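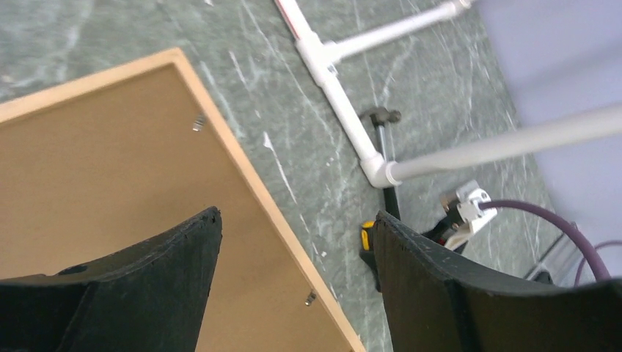 Kurnine Valley Walking and Farm Stay Project
Progress report to the Pesier Rural Fund
8 February 2020

Submitted by Tamunoemi Adeyemi, Project Manager

1. Period covered

This report covers work carried out from October to the end of January under the second year of the grant. It should be read together with the budget tables sent separately.

2. Paths and signs

The valley loop is now open along its full length of 13 miles. The last section, between the Hoxha farm and the old mill road, was delayed by a dispute over a gate. The matter was settled with a written access agreement, which allows walkers through during daylight hours and permits the landowner to close the path for lambing. A copy is attached as Appendix B.

Of the 70 signposts planned, 35 are in the ground. The remainder have been delivered and are in storage at Drandex. Installation stopped when the ground became too wet for the digging equipment and will resume in the spring. Temporary markers are in place at the two junctions where walkers had reported taking the wrong turn.

The cycling spur to Drandex has been surveyed but not surfaced. The county has asked for a revised drainage plan at the lower crossing, and our engineer expects to file it next month.

3. Farm accommodations

Six farms are now taking overnight guests, compared with four at the time of the last report. The project recorded 291 guest nights during the period. Most guests stayed two nights and came on foot or by bicycle. Bookings fell sharply after the grape harvest, as expected, and two of the farms closed for the winter.

Hosts have asked for a shared luggage transfer between farms. The cost of a part-time driver is being reviewed, and a proposal will be submitted for the Fund's approval before any money is committed.

4. Training

Hosts attended two training sessions, one on food safety and one on handling reservations. The planned session on first aid was canceled when the instructor became ill. It will be held before the season opens.

5. Spending

Spending is below budget for the period. The difference is due almost entirely to the signpost work and the cycling spur. We request permission to carry the unspent amount in both lines into the next period. No transfer between budget lines is requested.

6. Next period

Work will center on the remaining signposts, the drainage plan and the printed trail map. The map text is complete except for the distances on the upper vineyard path, which are being measured again. The next report will include guest survey results from all six farms.

Kurnine Valley Walking and Farm Stay Project | Contact the project office | © 2020 | Back to top
Shares: 4 | Comments: 0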